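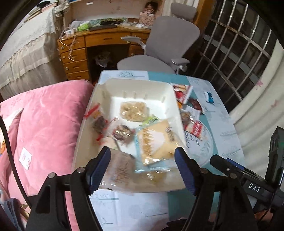

Chapter 2
Lake Monsters and the Trouble with Witnesses

Every lake of any size would like a monster, and most of those that have gone without one have only themselves to blame. Kusow has had its own since a ferryman reported a long neck off the north shore, and the neck has grown a little with each telling. Before we set out after it, we should think about water and what it does to the eye. Pour some into a shallow white tray with a moulded rim and nudge one end. The wave runs to the far wall, comes back and meets the next one going out, and for a moment a hump stands up where there was no hump before. Now make the tray several miles long, take away the white, add dusk and a boat that passed ten minutes ago, and ask a tired man on the bank how many humps he saw.

Mercy Chege spent one August at Kusow reading the logbook kept at the Sang boathouse, where visitors have long been invited to write down anything odd. She found 141 entries. Of these, 15 gave a length for the animal, and the lengths would suit anything from an otter to a modest train. Only 2 mentioned the weather. The remark "it looked at me" appears a good deal more often than the time of day.

It would be easy to laugh at this, and the chapter will do so now and then. Still, a poor witness is seldom a liar. People judge size by distance, and over open water they have very little to judge distance by. A swimming deer at dusk is a strange enough sight for anyone who thought deer stayed on land.

We begin with the Kusow log, then turn to the Skuvel serpent, which was seen by an entire wedding party and drawn by each guest differently. Readers in a hurry to reach the sonar surveys may skip to the final section, though they will miss the otters.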